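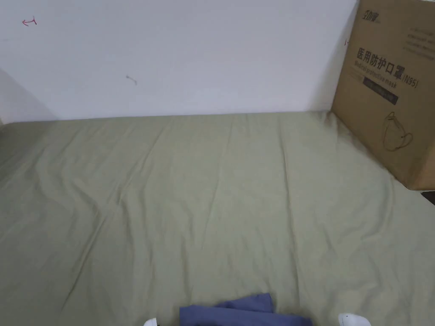 우르게이트, 피티드 시트 '시델리츠' 세이지 그린 색상 출시 및 침실 정리용 사용 지침 공개

뉴스룸 > 보도자료 > 침구 > 피티드 시트

매트리스 측면 깊이 30cm까지 대응, 상자 적치 조건을 포함한 표면 주름 평가 기준 함께 적용

침구 제조사 우르게이트(Urgate)는 2020년 10월 6일 피티드 시트 제품군 '시델리츠(Sidelitz)'에 세이지 그린 색상을 추가하고, 침대를 임시 작업면으로 사용하는 가정을 위한 정리 지침을 함께 공개한다고 밝혔다. 신규 색상은 기존 시델리츠와 동일한 원단 및 봉제 사양을 따르며, 싱글 규격부터 순차 공급된다. 정리 지침은 제품 구매 여부와 관계없이 열람할 수 있다.

사진 설명: 흰 벽에 붙여 둔 침대에 세이지 그린 피티드 시트가 씌워져 있고, 오른쪽에는 '医用防护口罩 (N95)'라고 인쇄된 갈색 골판지 상자가 벽 쪽에 세워져 있다.

■ 출시 배경

시델리츠는 매트리스 네 모서리를 감싸는 고무밴드형 시트로, 윗면을 평평하게 유지하는 데 설계의 중점을 두었다. 우르게이트가 지난 3월 기존 구매자의 문의 기록을 검토한 결과, 수면 중 시트가 벗겨진다는 문의와 별도로 낮 시간의 침대 사용에 관한 문의가 하나의 유형을 이루었다. 빨래를 개거나 계절 의류를 분류하는 작업, 택배 상자나 보관 상자를 잠시 올려 두는 작업이 여기에 해당한다.

이러한 사용에서는 하중이 좁은 면적에 집중된다. 사람이 누울 때는 체중이 넓게 분산되지만, 상자는 바닥면과 모서리를 통해 하중을 전달한다. 상자를 끌어서 옮기면 원단이 이동 방향으로 밀리고, 반대편에는 사선 방향의 긴 주름이 생긴다. 밀린 원단이 제자리로 돌아오지 않은 상태에서 다시 하중이 가해지면 모서리 밴드가 매트리스 옆면을 타고 올라올 수 있다. 시델리츠의 개선 작업은 이 과정을 줄이는 방향으로 진행되었다.

■ 원단 및 봉제 사양

원단은 직물 공급사 베다흐(Vedach)가 우르게이트의 사양에 따라 제직한다. 면 100수급의 고밀도 원단을 채택하는 대신 200 스레드카운트의 평직 면을 사용하였다. 지나치게 얇은 원단은 촉감이 부드러운 반면 상자 바닥과 같은 거친 면에 쓸릴 때 보풀이 발생하기 쉽다는 점을 고려한 선택이다.

측면 덮개는 깊이 30cm까지의 매트리스에 맞도록 재단하였다. 고무밴드는 네 모서리에만 부분적으로 넣지 않고 하단 둘레 전체에 삽입하였다. 모서리 봉제선은 이중으로 처리하고, 실의 끝은 안쪽으로 접어 넣어 매트리스 덮개와의 마찰을 줄였다. 머리 쪽과 발 쪽을 구분할 수 있도록 발 쪽 안단에 짧은 직조 라벨을 부착하였다. 가로세로를 바꾸어 씌우면 한쪽 측면이 과도하게 당겨지고 다른 쪽에는 여분의 원단이 몰리므로 설치 전 라벨 위치를 확인하여야 한다.

싱글 규격의 폭은 90cm이다. 더 넓은 규격의 출시 일정은 확정되는 대로 별도 공지한다.

■ 색상

세이지 그린은 회색이 섞인 낮은 채도의 녹색이다. 무늬가 없는 단색 시트에서는 주름의 음영이 그대로 드러나며, 채도가 높을수록 접힌 부분과 평평한 부분의 대비가 강해진다. 우르게이트는 올리브 계열과 카키 계열의 시험 염색분을 흰 벽과 베이지색 벽 앞에서 비교한 뒤 최종 색상을 결정하였다.

동일한 시트라도 조명 방향에 따라 색이 달라 보일 수 있다. 창이나 조명에 가까운 면은 밝게, 원단이 접히거나 벽 모서리의 그늘이 드리우는 면은 짙은 올리브색에 가깝게 보인다. 제품 불량에 해당하지 않으며, 교환 접수 시 색상 판정은 확산광 조건에서 진행한다.

염료는 원단 상태에서 먼저 고착시킨 뒤 재단한다. 완제품을 염색할 경우 봉제선 부근의 색이 진해지는 현상을 피하기 위한 공정 순서이다. 첫 세탁은 흰색 세탁물과 분리하여 진행할 것을 권장한다.

■ 표면 주름 평가

우르게이트는 신규 색상 출시에 맞추어 사내 평가 절차 '리히매키(Riihimäki)'를 시델리츠 전 색상에 적용한다. 리히매키는 시트를 씌운 매트리스 위에 골판지 상자를 세워 놓았다가 들어낸 뒤, 윗면의 주름과 모서리 밴드의 위치를 기록하는 절차이다. 상자는 눕힌 상태와 세운 상태를 모두 시험한다. 세운 상태에서는 접촉 면적이 작아 눌림 자국이 깊어지고, 눕힌 상태에서는 눌림이 얕은 대신 상자를 옮길 때 끌림의 영향을 받는 면적이 넓어진다.

시험은 세탁 전과 50회 세탁 후에 각각 실시한다. 판정 항목은 다음과 같다.

- 상자 제거 후 하단 밴드의 이탈 여부
- 윗면 사선 주름의 방향과 길이
- 측면 원단의 몰림 위치
- 접촉 부위의 보풀 발생 여부
- 봉제선의 벌어짐 여부

윗면에 얕은 주름이 남는 것은 판정상 결함으로 보지 않는다. 평직 면의 특성상 하중을 제거한 뒤에도 잔주름은 일정 부분 남으며, 손으로 원단을 매트리스 가장자리 방향으로 쓸어 당기면 완화된다. 리히매키는 우르게이트의 내부 품질 관리 절차로서 공인 시험을 대체하지 않는다.

■ 침실 정리 지침 주요 내용

함께 공개하는 지침은 침대 위에서 상자를 분류하거나 보관 물품을 정리할 때의 순서를 다룬다.

1. 작업 전 준비. 이불과 베개를 모두 치우고 시트의 네 모서리를 확인한다. 밴드가 매트리스 아랫면까지 들어가 있지 않은 경우 먼저 다시 씌운다.

2. 상자 바닥 점검. 테이프 끝, 철심, 송장 조각을 확인하고 먼지를 닦는다. 바닥이 젖은 상자는 침대에 올리지 않는다.

3. 상자 배치. 벽에 붙은 침대에서는 벽 쪽에 상자를 두고 앞쪽을 작업면으로 비운다. 높이가 있는 상자를 세워 둘 때에는 매트리스의 가장자리를 피하고, 한 면이 벽에 닿도록 한다. 벽에 닿는 면을 문지르면 도장면에 자국이 남을 수 있으므로 위치를 바꿀 때는 상자를 벽에서 뗀 다음 이동한다.

4. 이동. 상자는 밀거나 끌지 않고 들어서 옮긴다. 한 사람이 들기 어려운 무게의 상자는 바닥에서 개봉한다.

5. 표기 확인. 인쇄된 품명과 사용기한이 보이는 면을 앞쪽으로 돌려 둔다. 위생용품 상자는 개봉한 뒤에도 포장 표기를 보관하고, 내용물은 개별 포장을 뜯지 않은 상태로 수납장에 옮긴다. 보관 온도와 습도는 해당 제품의 표시 사항을 따른다.

6. 작업 후 정리. 상자를 내린 뒤 시트 윗면의 부스러기를 털고, 벽 쪽에서 앞쪽으로, 머리 쪽에서 발 쪽으로 원단을 펴 준다. 왼쪽이나 오른쪽 한편에 원단이 몰려 있으면 반대쪽 모서리를 풀었다가 다시 씌운다. 한쪽만 계속 당기면 중심선이 어긋난다.

상자를 침대에 올려 둔 채 장기간 보관하는 방식은 권장하지 않는다. 매트리스의 동일한 위치에 하중이 지속되면 내장재가 눌릴 수 있고, 시트와 상자 사이의 통기가 제한된다.

■ 세탁 및 관리

시델리츠는 미온수에서 중성세제로 세탁한다. 염소계 표백제는 사용할 수 없다. 탈수 후 바로 꺼내 네 모서리를 맞잡고 털어 말리면 깊은 접힘 자국을 줄일 수 있다. 건조기를 사용할 때에는 저온을 선택하고, 밴드에 열이 집중되지 않도록 시트를 뒤집어 넣는다. 다림질은 윗면에 한하여 중온으로 가능하며 밴드가 들어간 하단부는 제외한다.

보관 시에는 모서리 두 개를 다른 모서리 두 개 안으로 넣어 직사각형을 만든 다음 접는다. 색이 진한 침구와 장기간 맞닿게 두지 않는다.

■ 공급 및 지원

세이지 그린 싱글 규격은 우르게이트 직영 온라인몰과 침구 취급점을 통해 공급된다. 기존 색상의 판매는 그대로 유지되며, 세이지 그린 베개 커버는 별도 품목으로 판매한다. 매트리스 깊이가 30cm를 초과하는 경우 장착이 제한되므로, 토퍼를 사용하는 소비자는 토퍼를 포함한 전체 높이를 측정한 뒤 주문하여야 한다.

정리 지침은 제품 안내문에 요약본으로 동봉되고, 전문은 온라인몰 고객지원 메뉴에서 내려받을 수 있다. 취급점에는 매장 비치용 인쇄본을 제공한다. 봉제 또는 밴드 이상에 대한 교환 접수는 구매처와 고객지원 창구에서 모두 가능하며, 접수 시 안단의 직조 라벨과 이상 부위를 촬영한 사진이 필요하다.

■ 우르게이트 개요

우르게이트는 피티드 시트, 베개 커버, 매트리스 덮개를 제조하는 침구 기업이다. 원단 기획과 재단, 봉제 검사를 자체적으로 수행하며, 시델리츠 제품군의 제직은 베다흐에 위탁하고 있다.

보도자료 관련 문의: 우르게이트 홍보 담당

본 자료에 기재된 사양은 품질 개선을 위하여 예고 없이 변경될 수 있다.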